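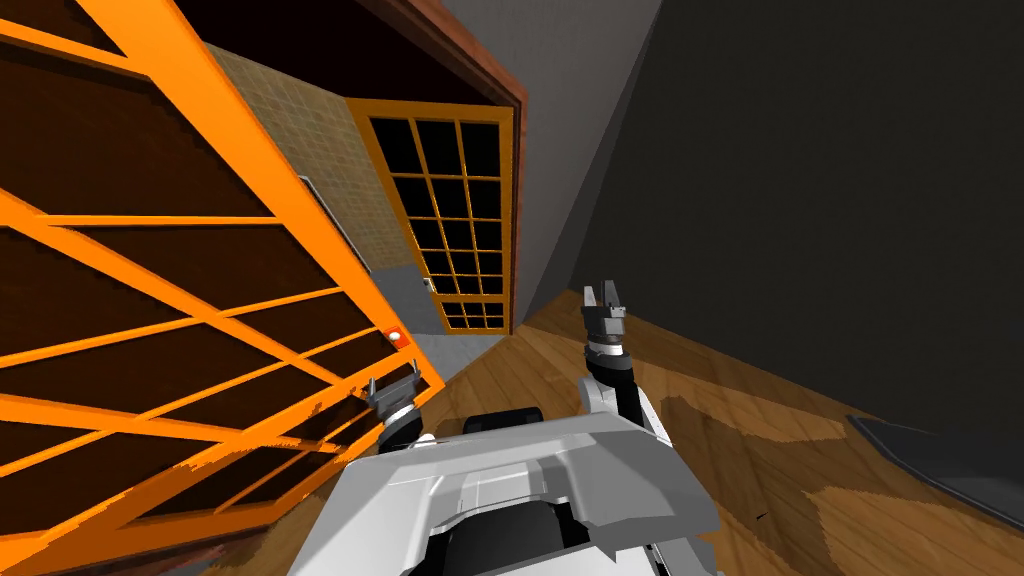

Sim view, door room, right arm up, left partly in view. Orange door is the target.

Door task, quick notes for the Rastesgate club. Written in a rush before the November round so shout if a step is wrong.

1. Load the door room. Let it settle for 200 steps before you touch anything.
2. Check the tilt. Ours is steep, leave it alone, scores are worked out from the robot's own frame.
3. Find the handle. Left side of the door, small.
4. Right arm first. Gripper open, fingers up. Dont close it yet.
5. Save. Then save again under your own name (Ningsih lost 95 runs last time).

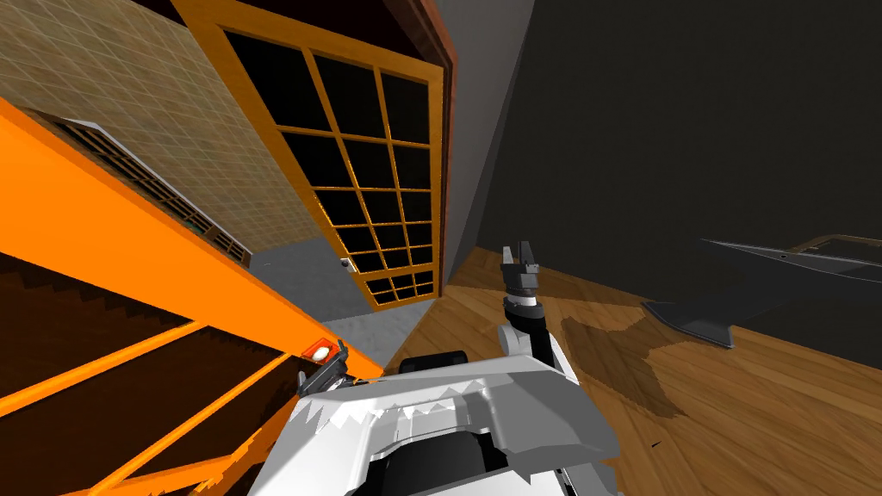

Part 2: Left arm

Small red-orange block, white spot on it. Left gripper should be right by it, near the end of the handrail. If yours is miles off, reload, don't nudge.

Slow the wrist down before closing. Default speed is too much, Ermira uses half.

Keep the right arm out of the way, open and upright is fine.

Stuck at step 263? Known bug, restart Hayat and carry on from you last save.

Logs to Mirjana please, one file per run.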